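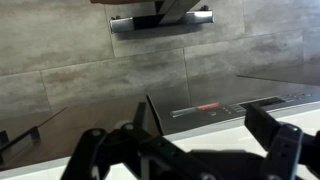
# Funeral home adds a fee for long eulogies

Zerouali & Daughters, the Pliveck funeral home, will start charging families $35 for every ten minutes a service runs past its booked hour. The charge begins with services held after Wed 20 April.

Owner Úna Ó Conaill said the change followed a service in March at which a retired surveyor was remembered by eleven speakers, two of whom had met him. The hearse driver missed lunch. The next family waited in the parking lot with a casserole.

"We want people to say what they came to say," Ó Conaill said. "We would like them to have decided what it is before they stand up."

A standard chapel service costs $1,195, or $1,980 with the reception room and coffee. Neither price is going up. The chapel holds 40 people comfortably and more if they are on speaking terms.

Music counts toward the hour. So does the silence after somebody asks whether anyone else would like to share a memory, a stretch the staff have come to dread. Clergy are not exempt, and Ó Conaill said she had told them so in person.

## Written tributes stay free

Families may still post as much as they like on the home's online memorial page, where the longest entry runs to nine screens and mostly concerns a boundary fence in Drirkia. Printed keepsake books are limited to two pages per contributor, with poems counted as prose.
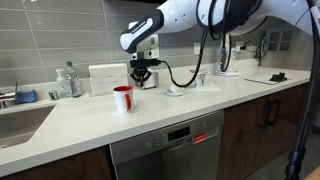

## Reaction in town

The Tridero Street Seniors' Club discussed the fee at its Monday lunch and came out in favor, after a debate that lasted until the room was needed for bridge. One member asked whether a person could prepay for her own overrun. She can, and the home has a form for it.

A second member has asked for the opposite arrangement, a flat 20 minutes and no brother-in-law. Ó Conaill said the first part could be put in writing.

Questions about services already booked should go to the front office, weekdays before four.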